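Journals > Sport Performance Analysis > Articles > Section 3

Search this journal
Enter keyword, author or DOI
Advanced search

3. Fourth-down decisions and field position

3.1 Sample

Play records were taken from two regional leagues, Virnia and Trerkwood, over 11 seasons. Both leagues use the same clock and overtime rules. We kept every fourth down with three yards or less to gain between the two 40-yard lines, which gave 401 plays. Plays in the last two minutes of either half were dropped, as were plays with a score gap above 21 points. Penalties that replayed the down were coded by the final snap only.

Each play was labeled as a punt, a field goal try, or a conversion attempt. Fake punts were coded as conversion attempts. Of the 401 plays, 193 were conversion attempts. The labels were entered by the first author and checked against the official game sheets by B. Nikolaidis. Where the two disagreed, the game sheet was used.

3.2 Model

Expected points before the snap were estimated with the Manalastas table, which assigns a value to each combination of down, distance, and yard line. The table was fitted to first-half plays only and was not refitted for the present sample. Decision value is the expected points after the play minus the expected points before it, with the sign reversed when possession changes. Standard errors were clustered by team and season.

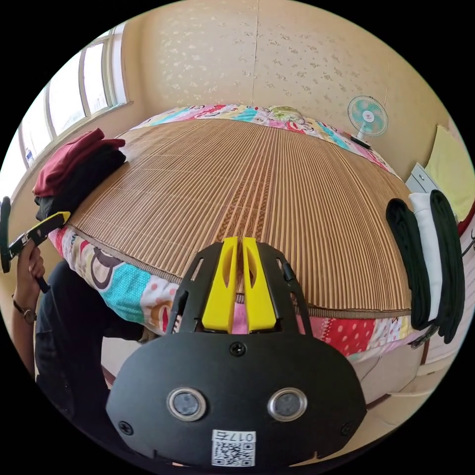 Wind and temperature were entered as covariates where the game sheet listed them. For 42 plays neither value was recorded, and these were kept with a missing-data indicator. Dropping them did not change the sign of any coefficient reported in Table 2. Surface type was tested in an earlier version of the model and removed for lack of fit.

Figure 3. Decision value by yard line, conversion attempts and punts. Bars show 95 percent intervals. Plot not drawn to the scale of Figure 2.

3.3 Coach effects

A coach was included as a random intercept if he or she had called at least five plays in the sample. The remaining coaches were pooled within their league. The spread between coaches was larger in Trerkwood, where head coaches also tend to call the offense. We did not separate play calling from the choice to go for it, and the Stonex game sheets do not allow this to be done after the fact.

Related articles
Punt distance and return yardage in cold-weather games
Timeout use in the fourth quarter: a two-league study
Home field and penalty rates in regional football
Revisiting the two-point conversion chart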